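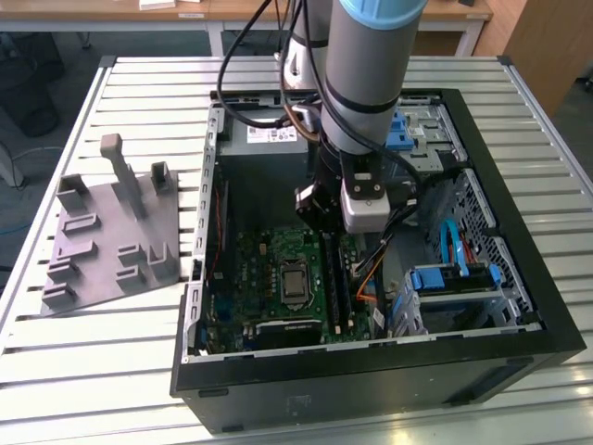
OK, I'm home from the Gusholm hill climb, I've had a shower, I've eaten most of a pizza, so let's do the thread. Vintage cars, one narrow road, and me holding a stopwatch I didn't need!

15 September 2021
Print | Email
234 shares

For anyone new: I help out on a car called the Lynch. It's a little single-seater built by a man of that name in a shed behind a dairy, and he only ever finished one. It has skinny tires, a chain drive on one side, and a seat that was clearly made for somebody with no hips.

Necati Altıntaş drives it. I carry things. I also do plugs, tire pressures, sandwiches and (this year) the paperwork, and I got his middle initial wrong on every single page of it.

The road at Gusholm starts by the church, goes flat past the orchard, and then there's a left that gets tighter just when you think you're done with it. After that it's all trees and wet leaves to the top. The Lynch loves the bottom part and hates the rest.

48 entries on the list when we signed in. Biggest class was the pre-war singles, which is us, and we drew number 29, so a long wait in the paddock with a guy on one side polishing a brass radiator and a family on the other side cooking actual stew. They gave us some. Great stew.
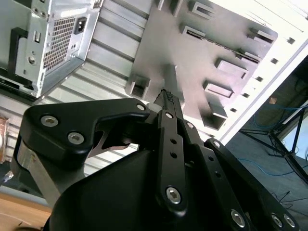
First practice run was fine. Second practice run he came back down with a face on him and said it was "flat up top," which in Necati language can mean anything from a dirty plug to the engine falling out.

We pulled the plugs. Black as a boot, all four. Way too rich. So we went down a size on the main jet, and I dropped the old one in the grass, and that was ten minutes of my life on my hands and knees with people stepping over me to get to the coffee van.

Sivaprasad Iyer found it! He's over with the Plodar, the big green thing with the outside exhaust, and he walked across to borrow a funnel, looked down, and there it was next to his shoe. I owe him a funnel and probably a drink.

Side note on the Plodar, since people always ask me. Yes it's as loud as you think. Yes the flames are real. It has so much torque that he does the whole hill in two gears, and he told me he only uses the second one because he feels bad for it. 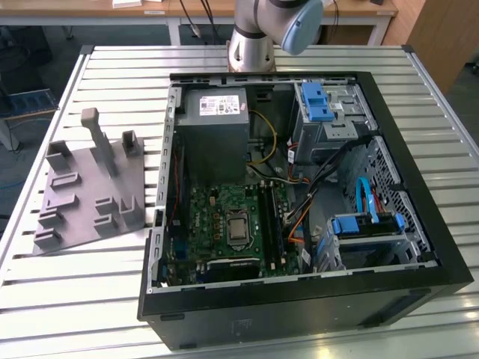 Let me moan for one post about how you get to anything on the Lynch. The carb is under the magneto, the magneto is under a bracket, and the bracket is held by a nut you can only reach with the hood fully off and your cheek on the tire. Compare that with the computer tower up there, lying on its side with the panel off, power supply in the corner, green board with the processor right there near the middle. Everything faces up at you! If Mr. Lynch had built his car that way I'd still have skin on my knuckles.

Anyway, jet in, bracket back on, hood strapped down, one strap short because I'd used it to tie the cooler to the trailer. Up he went for the first timed run and it sounded so much cleaner. You could hear it pulling all the way through the trees and I may have yelled.

Then it rained. It wasn't heavy, just that fine stuff that sits on the leaves. They held the class for a bit and ran the motorcycles' prize thing early to fill the time, and everybody crammed under the Unach tent pretending to be interested in oil. (I was a little interested. I bought oil.)

Second timed run on a damp road and he backed off for the left-hander, sensible man, and lost more than he wanted. So the first run counted. Fourth in class, which gets you a handshake and a mug. I have the mug.

Sivaprasad got second in the big-engine class and left two black stripes off the line that I bet are still there in November.

Jobs before the next one: new hood strap, look at the chain, find out why the left rear brake squeaks only in reverse. Also the clutch plates, if we can get any. The last set came from a guy who wanted 1,000 for the box and wouldn't split it, so if any of you have some in a garage, my messages are open!

More photos of the green car tomorrow when I've charged my phone. Going to bed.

Print | Email
29 comments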